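Training a Path-Following Policy by Vanishing Point and Edge Labels

Mututik project notes, part 4
Written by Themba Khumalo. Labeling protocol by Ayuba Gyamfi.

This page covers the labeling, training and checking steps for the heading estimator used on the Mututik ground robot. It assumes that you have already mounted the forward camera, calibrated it, and recorded at least one drive. If you haven't, go back to part 3. Nothing below will work with an uncalibrated lens.

The method is simple. A small network takes one image and returns three numbers: the horizontal position of the path's vanishing point, and the slopes of the left and right path boundaries. A separate controller turns those numbers into a steering command. The network never outputs steering directly. We tried that first at Bercombe and could not tell, when the robot drifted, whether the perception or the control was at fault. With the split version you can log the three numbers and look at them.

What you need

A recorded drive, stored as single images with time stamps.
The Deston labeling tool, or anything else that lets you place points and save them per image.
A machine with one graphics card. Training is light.
A held-out route that shares no pavement with the training routes.

The last item matters more than the rest. Images taken a second apart on the same path are nearly copies of each other. If you split at random, copies of your training images end up in the test set and the error looks far better than it is. Split by route. Splitting by day on the same route is not enough, as the network learns the skyline.

Step 1. Thin the recording

Do not label every image. Sample by distance traveled, using wheel odometry. Sampling by time gives you hundreds of identical images from every stop at a crossing. Our training set has 3000 images after thinning, drawn from 63 drives. Adding more images from the same routes did not lower the held-out error. Adding routes did.

Throw out images where the lens is covered or the exposure has failed completely. Keep the ones that are merely dull, blurred at the bottom, or partly washed out near the horizon. The robot will meet those conditions and the network should too.

Step 2. Place the points

For each image, the labeler places five points:

Point 1: the vanishing point of the path.
Points 2 and 3: two points on the left boundary, one near and one far.
Points 4 and 5: two points on the right boundary, one near and one far.

Place points 2 to 5 first. The tool draws a line through each pair and shows where the lines cross. Then place point 1 by eye, without snapping to the crossing. If your point 1 and the crossing disagree by more than a small distance, one of the boundary points is wrong or the path is curved. Mark curved images with the curve flag and leave them out of the first training run.

Three rules for boundaries:

The boundary is where the drivable surface ends. If there is a strip of soil between pavement and planting, the boundary is the pavement edge. The foot of the planting is not a boundary, even when it makes a stronger line.

Where the edge is hidden, for example by overhanging growth, extend the line from the visible part. Do not follow the outline of the leaves.

Where the boundary leaves the side of the image before reaching the bottom, put the near point at the place where it leaves. The label stores a line, so the position along it does not matter much. A longer distance between the two points gives a more stable slope.

Step 3. Mark the distractors

This step is what separates our current version from the one before it. Ayuba went through the worst errors from the first held-out run and sorted them by hand. Most had one thing in common: a line on the pavement itself that the network had taken for a path edge. Joints between slabs, long cracks, repair seams and shadow edges all did this. A diagonal line in the near field is the worst case, because its slope in the image can fall inside the range of a real boundary.

In the labeling tool, draw a segment along each such line and tag it "surface." Do not sort them further. We began with separate tags for cracks, joints and seams, and labelers disagreed so often that the tags were useless. For our purpose the difference has no effect on driving.

Dark or discolored areas on the pavement get a loose outline and the tag "patch." You do not have to decide whether a patch is water, shade or a stain. A single image often does not settle it, and the network is only asked to ignore it when finding the edges.

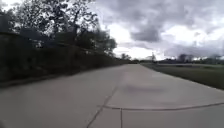 Forward view with a diagonal line and slab joints in the near field and a darker patch farther along. Tag the lines "surface" and the darker area "patch." The left boundary is the concrete edge, not the base of the hedge.

Work through an image of this type in the order given above. The right boundary is easy, as mown grass against concrete leaves a clean edge. The left one takes more care. Put the far point as far along as you can still tell concrete from soil, and stop there. The hedge is a much stronger dark shape than the border at its foot, and an inattentive labeler will slide the line over to it.

Step 4. Train

The loss has two parts. The first is the ordinary error on the three outputs, with the vanishing point weighted more heavily than the slopes. The second is the distractor term. A small side branch of the network predicts, for each cell of a coarse grid, whether it contains a true boundary, a surface line, or neither. Patch outlines are treated as neither. The side branch is used only during training and is removed before the model goes onto the robot, so it costs nothing at run time.

Start with the side branch at a low weight and raise it over the first quarter of training. With full weight from the start, the network labeled the grid well and did poorly on the heading. We have no good explanation for this. The schedule fixed it and we left it alone.

Augmentation: horizontal flips are safe if you swap the left and right slopes and mirror the vanishing point. Brightness and contrast changes are safe. Small rotations are safe if the labels are rotated too. Do not use random crops that change the horizon height, unless you also intend to run the robot with the camera at different heights.

Step 5. Check on the held-out route

Our held-out route is the Virág loop. Run the model over every image in order and plot the predicted vanishing point against distance traveled. On a straight path the curve should be nearly flat, with slow swings where the robot corrected its heading. What you are looking for is spikes – single images or short groups where the prediction jumps and comes back.

Pull up the images behind each spike before you look at the average error. The average hides this failure. In our first version it was acceptable on the Virág loop, and the robot still twitched at slab joints regularly enough to be unusable. With the distractor term in place, the spikes at joints are mostly gone. Those at long shadow edges are reduced but still present, and we do not yet have enough low-sun drives to say whether more data will remove them.

Also compare the two boundary slopes with the vanishing point. The three outputs are predicted separately, so they can contradict each other. When the lines implied by the slopes do not fit the predicted point, the controller should drop to low speed and hold its last heading. We use this disagreement as the confidence signal. It has been more useful than any confidence value we tried to learn.

Common problems

The prediction is steady but offset to one side. Check the camera mount before retraining. A small yaw error in the bracket produces exactly this.

The prediction follows the skyline. The routes are too few, or the split leaked. Mask the upper part of a few test images with flat gray and run them again. If the vanishing point moves a long way, the network is reading trees and buildings.

One slope is much noisier than the other. Look at the labels for that side. In our data the noisy side was nearly always the one with planting, and the cause was two labelers using different rules for the soil strip. Relabeling that side solved it.

The side branch marks every line as a boundary. There are too few surface tags in the training set. Go back and tag joints in images where they seem too faint to matter.

The label format and the conversion script are described in part 2. Part 5, on the controller and the low-speed fallback, is planned for June.

Last revised Friday, May 31, 2024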